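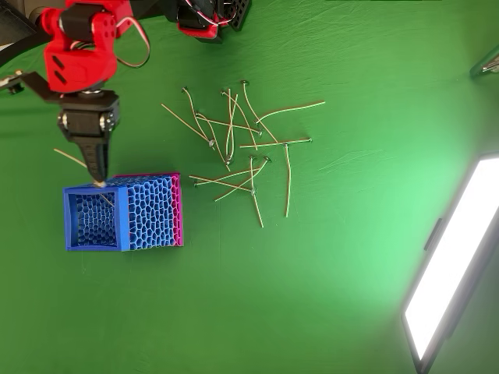

Re: [parts-count] Piece weight drift on small findings

Wen-hsiung Hsueh wrote, Thursday:

> We moved the findings bins to count-by-weight in February. The
> bench scale reads to 0.1 g. Cernent stores one average piece weight
> (APW) per item and divides net weight by it.
>
> Headpins are the problem. The last bin came up as 281 on the scale.
> A hand count was almost 5 percent lower. Same operator, same tare,
> scale checked with the test weight in the morning. Larger parts in
> the same rack agree with the hand count.
>
> The APW was taken from a sample of 5 pieces, which is what the
> setup screen in Cernent suggests. Pindow imported the value without
> complaint.
>
> Two questions. Is this a scale fault, and should I be keeping a
> separate APW for each supplier lot? I would also like to know
> whether anyone counts soft goods (cord, wick, elastic) this way or
> whether those stay in hand-counted bundles.
>
> Wen-hsiung
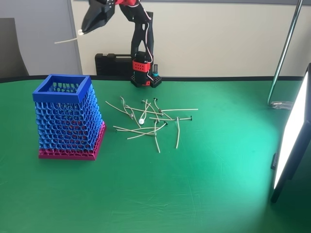
Selma Begović
Stock systems, Begović Findings

Wen-hsiung,

I don't think the scale is at fault. The sample is too small for the readability.

With 0.1 g divisions, any reading can be off by half a division, so 0.05 g. If your headpins weigh close to 0.1 g each, five of them come to 0.5 g, and the rounding alone can put the APW off by a tenth of its value. That error carries through to every count made with that APW. It doesn't average out as the bin gets fuller. With 50 pieces the sample weighs 5 g and the same half division is one percent. Your discrepancy fits comfortably inside the first case.

What I would do:

1. Clear the stored APW for the item. Editing the value in place leaves the old sample size on the record in our version of Cernent, and the import to Pindow reads the sample size first.
2. Tare the empty cup and wait for the stable mark.
3. Hand count 50 headpins, put them in all at once, and store. Adding them a few at a time can let the auto-zero swallow the first ones.
4. Count a second 50 and weigh it against the new APW. If the display is off by more than one piece, repeat from step 2.
5. Recount the bin you already hand counted and post the adjustment under a recount code, so it doesn't show as shrinkage.

On lots: yes, keep them separate if the supplier changes wire gauge or plating. Within one supplier and one finish we use a single APW and resample when a new lot is opened. We had a Jovus lot last winter with the same nominal length and a visibly thicker head, and it was enough to matter.

On soft goods, mixed results here. Elastic is fine. Cotton cord takes up moisture and we gave up on it. Pre-waxed wick depends on how even the coating is. I tried it on one carton, got 140 by weight, and was three out by hand. That is acceptable for a reorder point and poor for kit packing, so kits are still counted by hand. Tangled stock should be separated before sampling anyway, or you will store a piece weight for a double.

One thing I can't answer is why Pindow accepted the import. It should warn when the sample weight is under a set number of divisions. Ours has that limit under item defaults, second tab, and it was blank after the upgrade. Check whether yours is blank too and post what you find, with the version number.

Selma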